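首页 归档 标签 关于 订阅

末端推杆与两指夹爪的对比记录
Hefin Gittins 八月

上一篇写完控制器的延迟之后,有读者问为什么桌面推块的任务不直接用夹爪。手头正好有一只两指平行夹爪(下面叫 Traltach,内部代号),和自己车的圆柱推杆在同一台臂上各跑了一轮,数据整理如下。

一、条件

臂和控制器都没有换,控制器仍是 Probert 分支,位置环参数沿用上一篇。工具中心点各自重新标定。推杆质量217克,夹爪连同转接法兰比它重得多,负载参数必须改,否则低速段会有肉眼可见的下沉。

任务是把指定木块移到指定区域,终点误差按木块中心算。两种末端各做400次,初始摆放由同一个随机种子生成,顺序一致。超过13秒未到位计为失败,不补做。

二、夹爪

抓取类动作的单次精度好,放下之后位移很小。问题集中在两处。

第一是间距。两块紧贴时,指尖没有插入空间,规划器要么放弃,要么先用指背把其中一块拨开。拨开这一步本来就是推,而指背的形状不适合推,接触点会沿着棱滑走。

第二是形状。立方体和圆柱没有困难,三棱柱的斜面会让夹持力产生向上的分量,块体容易从指间挤出去。星形要看角度,夹在两个凹处之间稳定,夹在尖角上会自转。Sioned Pugh 建议给指面贴软垫,我试过一种硅胶片,自转减轻,但释放时偶尔粘连,于是又撕掉了。

三、推杆

推杆没有开合自由度,少一路信号,程序也短。圆柱面接触的好处是姿态角可以不管,从哪个方向靠近都一样,规划只剩平面内两个坐标。

代价是没有约束。推力线偏离摩擦中心,木块就转,转了以后接触点又变。开环推一段直线,立方体的末端朝向基本不可用。加上相机反馈之后,每走一小段重新估计一次位姿,位置误差可以收敛到能接受的程度,朝向仍然差一些。

推杆高度也要注意。杆尖太低会刮板面,太高则顶在块体上缘,容易推翻。我最后把高度写成常量,只在换板以后重测。

四、台面和相机

底下是带孔的蓝色面板,孔是规则阵列,木块不能直接放在上面推,小块的棱会卡进孔沿。所以加了一块枫木拼板。拼板的木条横向走,颜色深浅不匀,早期的分割程序把其中一条深色带误认成物体边界,后来改成只在色相通道上做阈值,问题消失。
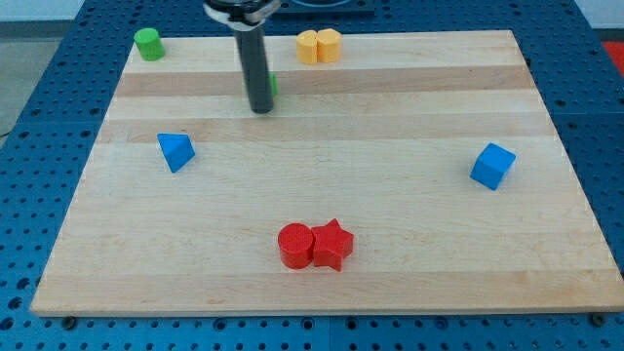

五、遮挡

推杆比夹爪细,但从相机这一侧看,杆身后面的木块照样会被挡住,绿色块只剩一条窄边时,颜色分割给出的中心会明显偏移。现在的处理是:可见面积低于该块上一次完整观测的一半,就沿用旧位姿,等杆移开再更新。第二台相机装在侧面可以解决大部分情况,不过外参要多维护一套,我暂时不想加。

成对摆放的木块是另一个麻烦。同色的两块靠在一起,分割结果会连成一片,轮廓法找不到分界。目前用顶面轮廓做模板匹配,红色圆柱和红色星形可以分开,两个黄色半圆柱挨着时仍会出错。

六、暂定的选择

推块任务留用推杆,需要控制朝向或者需要叠放时换夹爪。换装一次要重新标定,所以同类任务攒在一起跑。原始日志超过4000行,还没有清洗,清洗完再放出来。下一步测一根直径小一号的推杆,看遮挡能减少多少。

上一篇 下一篇

评论

Mirsad Stan:负载参数改了以后,积分项有没有一起调?我这边换重末端时不调会有慢漂。

Hefin Gittins:没有调,两轮都用同一组。慢漂在夹爪那轮后半段能看到一点,量级比位姿估计的噪声小。

Polyxeni Papadakis:两个半圆柱可以试试先拟合直边再匹配,弧边对遮挡太敏感。

Sioned Pugh:软垫粘连可能是厚度的问题,薄一点的我还有,需要的话下周带过去。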